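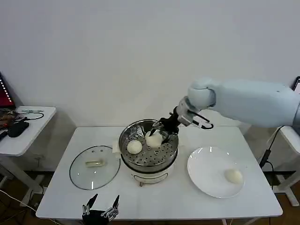
Steamed buns and a stainless steel steamer basket.

The Floltevance Dividend Ledger
By Ludmila Sýkora
Paper edition, 111 pages, spiral bound – $14
Page updated 26 June 2023

I kept my dividend records on the backs of envelopes for years. Then I kept them in a spreadsheet, which was fine until I opened it on my phone one night, sorted one column and not the others, and saved it. I had payments from a water utility sitting next to the name of a shoe company. It took me two weekends to put right and I'm still not sure about one of the rows!

So I made myself a paper ledger, and then a friend wanted one, and then her brother did, and now I sell them through Jandeo. It's called the Floltevance because that was the silly name I gave my first brokerage account when the form made me pick a nickname, and it stuck.

What you get

The ledger has room for 300 payments. Each one gets its own line, with the pay date, the company or fund, shares held, amount per share, total received, tax withheld and a small box you tick if the money was reinvested. If you hold a handful of stocks that pay every quarter, one book will last you a good long while. If you hold a lot of monthly payers you'll get through it faster, and you may want to buy two at once and save on the postage.

There are seven card dividers, and I left the tabs blank. My first batch had them printed by industry and people wrote to me right away asking where they were supposed to put a fund that holds everything. Fair point. I sort mine by account, my sister-in-law sorts hers by the month things pay, and you can do whatever you like.

At the back are the yearly pages, where you add it all up. I do mine in March, when the tax forms have finally stopped arriving and then being corrected and arriving again. There's a column for what your broker says you got and one for what you wrote down. Mine have disagreed twice. Once it was me.

The paper

It's Wostcombe cream, the heavier weight. I write with a fountain pen and I press hard, and I don't get ink coming through to the other side. Felt tips are another story – they show, and I wouldn't use them on the ledger lines. Pencil erases cleanly, though the printed gray lines do lighten a bit if you really go at it.

The cover is plain dark green card. It says Floltevance on the front and nothing about money, so you can leave it on the kitchen counter without your visitors getting curious.

The Šťastný layout

You can choose between two layouts when you order. Standard is the one I described above. Šťastný has the same number of lines but drops the tax withheld column and gives you a wide notes column in its place. I drew it up for people who hold everything in a retirement account and never have anything to write under tax. I use it myself for my IRA, mostly to grumble about companies that cut their payout.

Same price for both, same cover too, so if you buy one of each, put a sticker on the spine (ask me how I know).

A few things people email me about

Can I use it for bond interest? Sure, I do. Leave the shares column empty and write the rate next to the name.

Does it tell me what to buy? No. There isn't a single stock tip in it, and I'm not a financial adviser. I'm a person who likes writing numbers down. For advice about your own money or your taxes, please talk to somebody qualified.

Is there a download? Not at the moment. I tried printing the pages on my home printer and the columns came out narrower than my handwriting, so I'd want to redraw the whole thing first.

Does it lie flat? Yes, the spiral goes all the way around. Left-handed folks, you can start from the back and flip the book over for each page, and the holes are spaced evenly so nothing gets eaten by the binding.

Ordering

Pick Standard or Šťastný from the menu, then the quantity, and Jandeo takes care of payment. I pack the orders myself in a stiff cardboard mailer. If yours turns up with a bent corner or a page missing, send me a photo through the contact form and I'll mail you another one. You can keep the damaged copy for scratch paper.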